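Home | Issues | Authors | Search

Print this article | E-mail this article

4. Moving course records between systems

4.1 What we set out to learn

Most writing on e-learning standards looks at how a course gets into a learning system. We were much more curious about how a learner's history gets out of one! When a college changes platforms, the course files usually survive the trip, but the record of who did what, in what order and with what score, often arrives in pieces. We wanted to see where those pieces go missing and whether a small amount of extra labeling could keep them together.

Our test bed was Grinuvum, a record store that Kwan-ho Chuang had been building for his own department, and Drimska, an older platform that keeps its results in one table per course. We exported 332 learner histories from Drimska and loaded them into Grinuvum, first with the stock export and then with the labeling scheme from Section 3. Each history covered a single term, ending in December.

4.2 Results of the plain export

The stock export did better than we had feared. Final scores came through in every history, and so did completion dates. The trouble began with anything a learner had done more than once. Drimska stores a second attempt at a quiz by writing over the first and adding one to a counter, so the export contains the latest score and a number, with the earlier answers gone for good. In 70 histories the counter itself was read by Grinuvum as a score, which gave us a few students who had apparently earned a 2 on their final test.

We also found 47 histories in which the learner had switched groups in the middle of the term. These were a real pleasure to untangle, because each one showed a slightly different idea of what a "group" is (a class, a time slot, a teacher, or in one course a language). The export treats them all as the same field. Bogumił Stępień drew up a chart of the cases, and it is his chart that led to the three group types we use in the rest of the paper.

4.3 Results with labels

With the labels switched on, the counter problem vanished completely. Each attempt now carries its own short tag, made from the activity name, the attempt number and the moment it was opened, and Grinuvum can put the attempts back in order even when they arrive shuffled. We tried shuffling them on purpose, several times, and the order held. This was the most exciting afternoon of the project!

Group changes improved too, though less neatly. A label can say that a learner moved from one group to another, but it cannot say why, and teachers told us that the reason is often what they want to know.

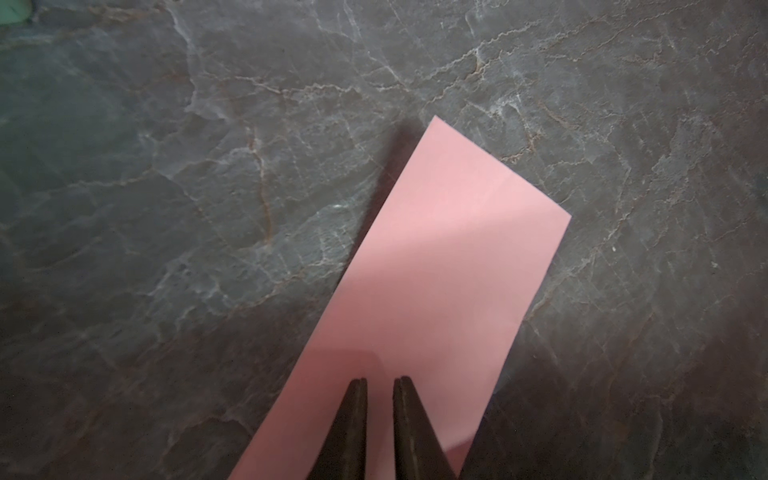 Figure 3.

The labels add very little to the size of an export, and a teacher never has to see them. They are written when the activity closes and read when the record is loaded. We think this matters a great deal for take-up, as the earlier Šimek scheme asked teachers to fill in a form for each activity, and almost all of the forms in our copy of its data were blank.

One weak spot remains. Activities built with the Fusska editor close themselves when the browser window is shut, and the label is then written with the closing time in place of the opening time. The attempts still sort correctly within one activity, but they can land in the wrong place when two activities overlap. We have a partial fix, which reads the opening time from the session log where there is one, and we return to it in Section 5 along with the question of how long such logs should be kept.

Previous section | Contents | Next section

Contact the editors | Copyright held by the authors | Back to top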